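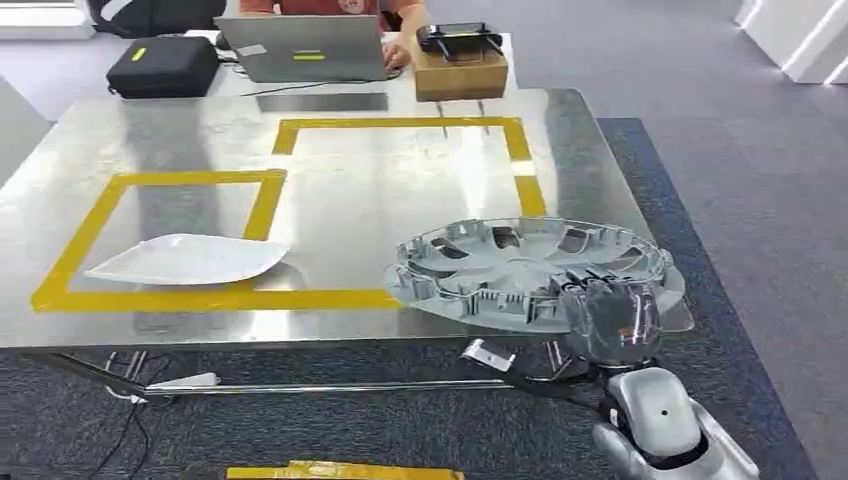 R. Kuster
Head Coach, Pralton College Cross Country

PRALTON — We're getting our own home meet back! After years of loading up the van before sunrise and running on everybody else's grass, Pralton College cross country will host the Bilow Creek Invitational this October, and I've been grinning about it since the last signature came through.

Some of you remember the old course behind the practice fields. It was a fine course until the parking lot ate the back half of it, and after that we had a starting line and nowhere to go. The new one is out at Bilow Creek, a few minutes from campus, and it's a beauty. The men will run 8 kilometers and the women will run 5, both starting in the wide meadow by the north gate. There's a long flat stretch to get everyone sorted out, then a left turn into the trees, and then the hill. My runners have already given the hill several names and I can't print any of them. (It's steeper than it looks from the road. Go walk it.)

We have 11 teams signed up, which for a first-year meet is more than I dared hope for. Vevumness College is sending both squads, and they'll be tough — their women beat us pretty soundly at the conference meet last fall and they bring nearly everyone back. We return four of our top five on the women's side and I like our chances a lot better on a hill we've been running up all summer. The men are younger. We lost three seniors, and I'll have freshmen in the scoring five whether they feel ready or not, but they've been showing up and they pack together well in workouts. I'd love to see our first five finish within 45 seconds of each other. If they do that we'll be in the mix.

The women go off at 9 a.m. and the men follow at 10. There's also an open race for alumni, parents and anyone else with a pair of shoes, starting at 11:15, over a flat 3K loop that skips the hill completely. You can sign up that morning at the white tent. Please don't wear spikes in the open race, the loop crosses the gravel road twice.

Admission is free. Park in the south lot and walk up the creek path, and give yourself a little extra time for that, especially if you're pushing a stroller. The best spot to watch is the bend just past the footbridge, where you'll see the runners going out and then again coming home, and you can still make it to the finish if you cut across the meadow and hustle a bit. Dogs are welcome on leashes. Bring a chair, bring a jacket, and if you own a cowbell, please bring that too! My team says they can't hear anything when they're racing, but I've seen them speed up for a cowbell.

Results will be posted at the tent as each race is scored and on the team page that afternoon. Reporters who want to talk to runners should catch me at the finish, and I'll round them up once they've had a chance to cool down. If it rains, we run. If there's lightning, we'll hold the start and wait it out in the cars.

Contact: Pralton College Athletics, Cross Country Office | © Pralton College | Back to top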